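Sorting line trial at Pradberg leaves questions about cost

Maddocks has put a short length of green belt conveyor at the centre of its plan to bring parts sorting back in-house at Pradberg, and the company is talking it up as a turning point. Some of the people who will have to work with it would like to see a few more numbers first.

The line was shown to suppliers and local business owners on 29th May. It is a modest thing, a belt on an aluminium frame with divided bins to be set alongside for sorted parts. Maddocks says the full version, to be called Plemalon, will handle 445 small plastic parts an hour and pay for itself in 2 years.

How the company got to that payback figure was not explained. A one-page handout gave no purchase price, no allowance for maintenance and no wage costs, and a request for the working was met with a promise to "circle back". We were still waiting when this item went up.

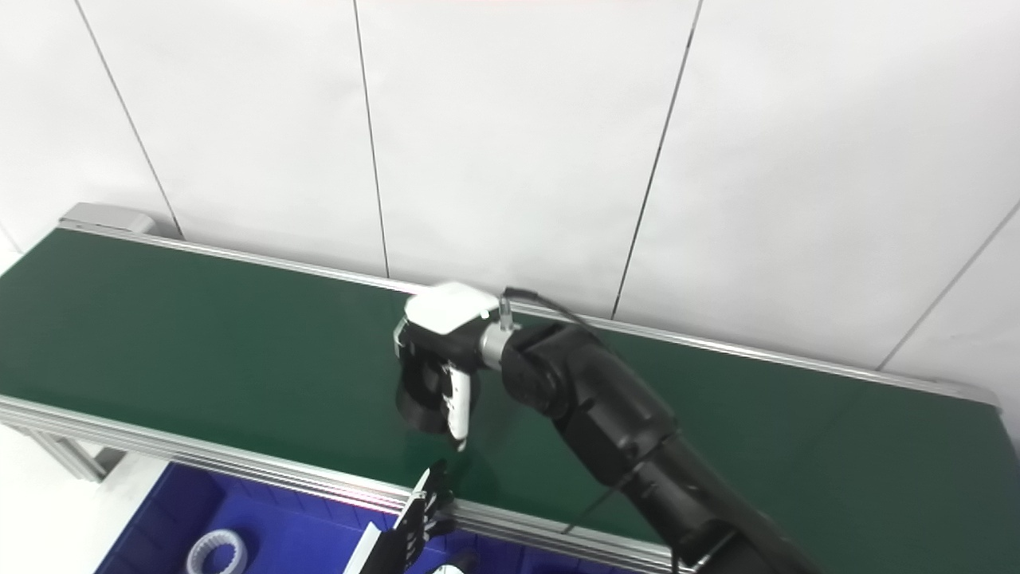
The belt at Pradberg, with a compartment bin in front. Photo: Skustamau Local

Emiliano Nava, who runs a small moulding shop in Skustamau and sends parts to Pradberg for sorting, said he had heard similar promises before.

"They told us in December it would be running by autumn," he said. "Autumn's nearly finished and we're looking at a demonstration. I'd like it to work, I really would, but I'm not changing my delivery times on the strength of a handout."

Mr Nava said his main worry was mixed batches. His shop sends rings, caps and spacers in the same carton, and anything put in the wrong compartment has to be picked out again by hand at his end. Last year he paid for 50 hours of that work. Maddocks has not published an error rate for the new line, and would not say whether customers will be compensated for mistakes.

The company did say that sorting fees would stay where they are "for the foreseeable future". It used the same words before the last rise.

There is also the matter of space. The Pradberg building is already tight, and the plan calls for about 200 square metres to be cleared for Plemalon. Where the cartons now stored there will go has not been settled. One option is a leased shed across town, and the rent on that does not appear in the handout either.

Maddocks says a fuller costing will be sent to customers before any contracts are changed. It did not give a date.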